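Ekley Tabletop Play Kitchen, data card

Hello, and thanks for stopping by! Ekley is a small set of teleoperated demonstrations on a play kitchen table, put together to test Galton, our method for choosing which camera a policy should trust at each step.
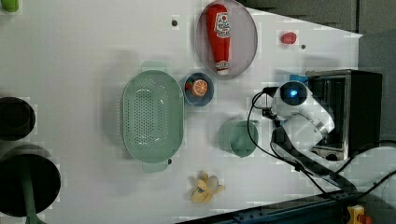

2 min read

Every episode comes with overhead views and a wrist view, saved together with joint positions and a plain sentence naming the task (we wrote those by hand, so please forgive the odd typo). There are 40 episodes for each of 3 tasks, and the toys get shuffled between sessions.
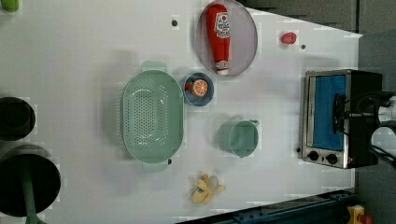 Overhead view, with the toaster oven at right and the colander at center left.

The oven door is where Galton earns its keep. From overhead the arm can hide the handle just when you'd like to see it, so the method leans on the wrist stream during the approach. 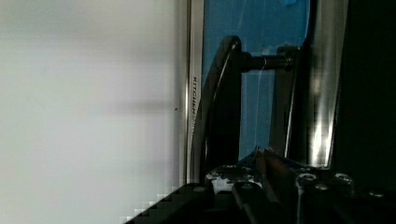 We weight each stream by how well it predicts the next two actions, and the weights are smoothed over time so the policy doesn't flip back and forth. You can turn the smoothing off in the config, though I'd leave it on to start with.

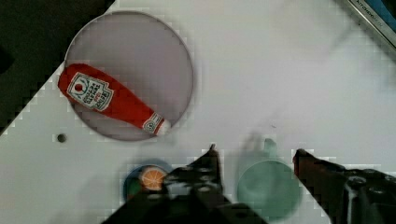

Wrist video is stored small to keep downloads friendly, so expect blocky edges and some blur. If you need fine print on labels, this set will disappoint you a little. Corrections are very welcome, and I usually get to them on Sunday.

Crescencio Nieto

Related
Vallejo: drawer and door episodes
Zatside: playback tools
Galton training notes, November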